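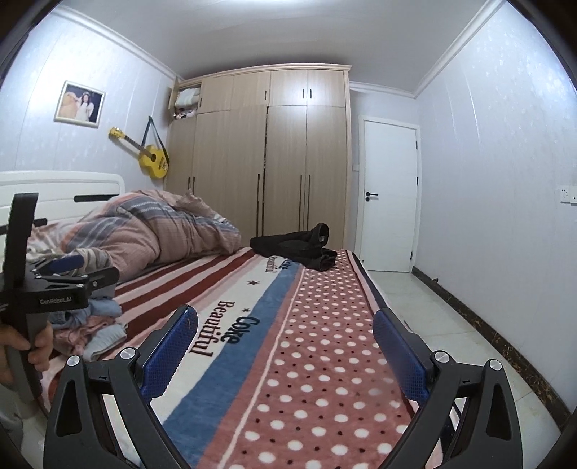 BREVGATE, May 3, 2023

Girkau is a bedding company, in the sense that we sell things that go on beds. We don't sell beds. People ask, and we send them to Jida, across the street, who sell very good beds and send us their customers when the mattress has been paid for and the money has run out.

What we sell is blankets. Plush ones, mostly, and mostly loud. The house style was settled early, when Yareli Bermúdez ordered 40 plain beige throws and sold six of them, two to her mother. The next shipment had polka dots, stripes, stars and the word "Beautiful" printed on it in large red letters, and it was gone before the beige ones had been moved off the good shelf. We still have some beige. Ask at the counter and we will try to look pleased.

A dusty red with white dots, next to a broad blue stripe, next to cream with writing on it, is a lot to wake up to. We know. Our customers tend to have a sensible light-wood wardrobe and sensible walls, and they want one item in the bedroom that isn't sensible. A blanket is a good place for it. You can fold it up when your in-laws come.

The shop is on the ground floor of the old Krishnan building, 34 steps from the bus stop if you cut through the parking lot. We keep 400 blankets out front and the rest upstairs, sorted by color, or by main color, a subject that has caused more arguments here than pay. Stripes that run diagonally have their own shelf. So do words.

Care advice, which takes up most of our phone calls: wash cold, alone, inside out. Skip the fabric softener. Don't iron plush. Somebody does every December, and we hear all about it.

We take returns for 40 days with a receipt, and exchanges for as long as we recognize the pattern. Delivery in Brevgate is free. Farther out there's a charge, and Yareli will tell you what it is once she's looked up where you live.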